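Subject: Re: [bricks-l] Clutch loss on older Plurnent plates

On the question from May, the list archive quotes:

> I have two Plurnent baseplates that no longer hold
> Gurby bricks at the corners. The center studs are fine.
> Is this wear, or were the plates molded out of spec?
> Would the Kasprzak bricks grip any better?

Wear is possible, but check for warp first. Lay each plate stud side up on a piece of glass and press down on the corners. If a corner rocks, the plate is bowed and the studs there sit at a slight angle to the brick tubes. A brick pushed on at that angle will seat on one side only and pop off when the next row goes on.

If the plate lies flat, try the same brick at the center and at the corner. A brick that is loose in both places is the problem, and the plate is fine. Gurby changed the tube walls on the 2x4 at some point and the later ones are thinner. I have both kinds mixed together and sort them by feel, which is slow with 3000 pieces. 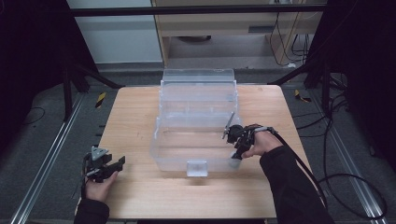
Clear box with hinged lid and front latch.

Kasprzak bricks do grip harder on my plates. The drawback is that they are hard to take off again, and the thin 1x2 tiles tend to get bite marks from the separator. I would use them for the bottom row only and go back to Gurby above that. The heights match closely enough over 15 rows that I saw no step at the seam. Colors are another matter. The Kasprzak gray is warmer, and it shows.

For a bowed plate, I had fair results leaving it under a stack of books, studs down, on a flat shelf. One of mine came back flat and the other did not. I would not use hot water or an oven. The plate may flatten, but the stud spacing can shift, and then nothing fits across the full width.

The Barnberg plates are thicker and I have not seen one bow yet. They cost more and come only in green and tan. If you build anything tall with most of its weight at the edges — a crane, a gate tower — they are worth the price.

Can you post the mold number from the underside of your plates? It is near the middle, in small raised type. Mine both end in 2.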